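Microwave standby rules to tighten under small appliance review

Manufacturers of countertop microwave ovens will have to publish the standby power draw of each model on the outside of the carton, under draft rules put out for comment on Tuesday. At present the figure may be given in the instruction booklet only, where few buyers see it before they pay.

The draft covers ovens sold for household use. Built-in models and combination ovens with a grill or fan element are dealt with in a separate text, due in May. Catering equipment is left out altogether.

Standby power is the electricity an appliance uses when it is plugged in but not heating food. In a microwave oven it goes mainly to the clock, the display and the circuit that waits for a button to be pressed. The draw is small at any one moment, but it runs day and night, and in a household that uses the oven for only a few minutes a day it can make up a noticeable share of the yearly total.

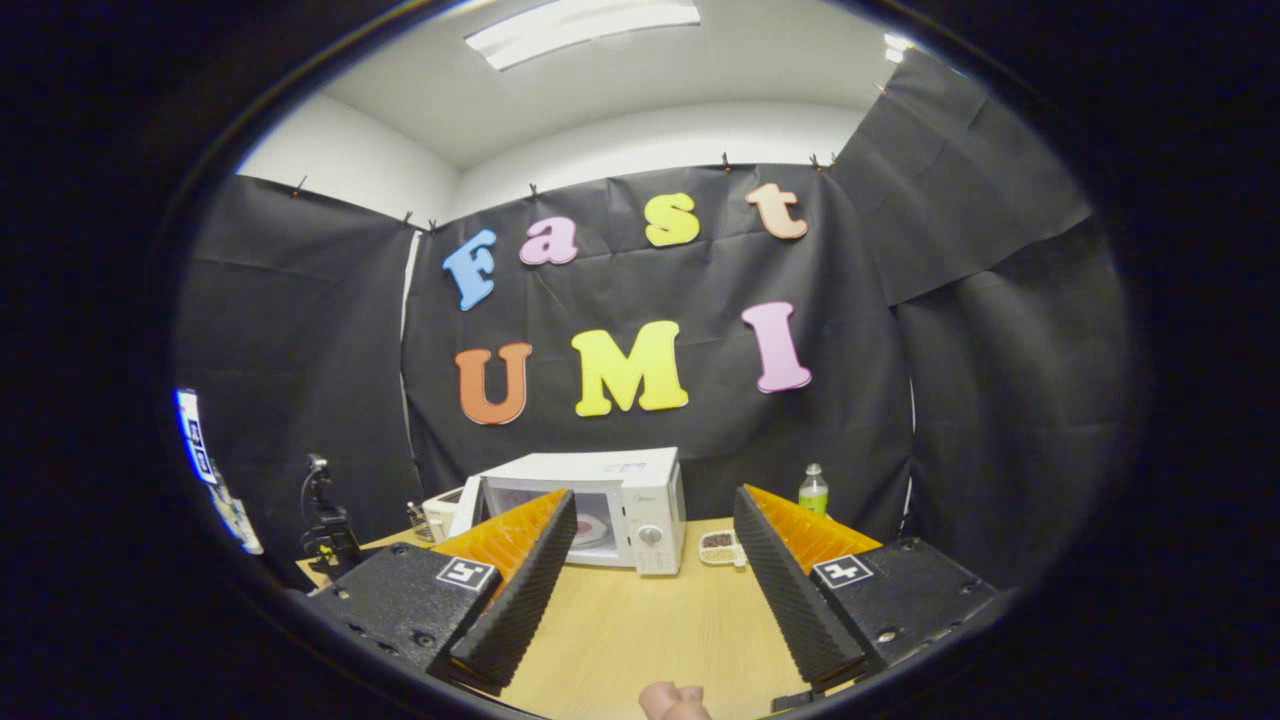 A white microwave oven on a light wooden tabletop.

Tests submitted with the draft were carried out by Comalard, a private laboratory, which took 2782 readings from ovens on open sale. Each oven was left plugged in with the door shut for 20 minutes before the first reading was taken, so that any display dimming had time to take effect. Readings were then repeated with the clock unset, as some models keep a brighter display until the time has been entered.

Henok Gebru, who led the testing, said the clock setting made more difference than the laboratory had expected. "Two ovens with the same rated output can behave quite differently once the door is closed," he said. "The buyer has no way of telling that from the front panel."

The draft would also require a display that switches itself off – or can be switched off by the user – without the need to unplug the oven. Makers would have three years to comply. Stock already in warehouses could be sold without the new marking for a further two.

Flaltano, which supplies control boards to several appliance brands, said it supported the carton marking but wanted the test method fixed before the display rule was settled. Asuka Hosoda, its technical manager, said a change to the board late in the process would mean repeating safety approval for the whole appliance.

Retailer Uloter asked for the same figure to be shown in online listings, in the same unit and to the same number of decimal places. The draft does not yet mention online sales.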